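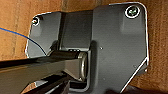
Minutes of the meeting on the cabinet doors, Vultemitz workshop, May

The meeting was opened at 9:10 by the workshop lead. The minutes of the last meeting were accepted with one correction: the doors for the Liem order are 500 mm wide and not 550 mm. First was discussed the question of the black hinges, because the fitting team and the purchasing side have a different opinion about them. The fitting team reported that the bracket now lies flat on the brown wood and that the two screws are flush with the metal, one in each plate. The head of the right screw has a cross recess, so the bits we already have can be used. It was remarked that on matte black metal every slip of the screwdriver stays visible, and that light screws on black plates are a matter of taste. Purchasing will ask Orkus for the price of black screws in a box of 1000. Until there is an answer, we continue with the present ones.

2. Deliveries
From the order to Mavo, 929 hinges were received and the rest is announced for the second half of the month. The delivery paper says 1000. Purchasing has written to Mavo and waits for a corrected paper. The invoice will not be paid before this is solved.

3. Pre-drilling
There was a long discussion. One side wishes to pre-drill all holes with the template, the other side says that it takes too much time on small doors. It was agreed: pre-drilling is required for all doors of the Liem order. For the shop's own shelves each person may decide. The old template has a worn hole on the left and should not be used any more. Please do not put it back in the drawer with the good one.

4. Sample door
The client wishes to see one sample door before the others are finished. It will be oiled one time, with the hinges mounted, and shown in the office. The question was asked if the door should be sanded again before the oil. Decision: yes, by hand, with the hinges taken off.

5. Numbering
The doors will be numbered from 101 upwards, in pencil, on the inner side near the top hinge. Last time the numbers were written on tape, and some of the tape was lost in transport.

6. Other points
The dust bag of the small sander must be emptied at the end of the day. The window on the yard side does not close well; the landlord was informed already in the winter and will be informed again.

To do before the next meeting:
Purchasing: price from Orkus, corrected paper from Mavo
Fitting team: sample door, new template
Office: letter to the landlord

The meeting was closed at 10:25. The next meeting will be held when the rest of the hinges is here.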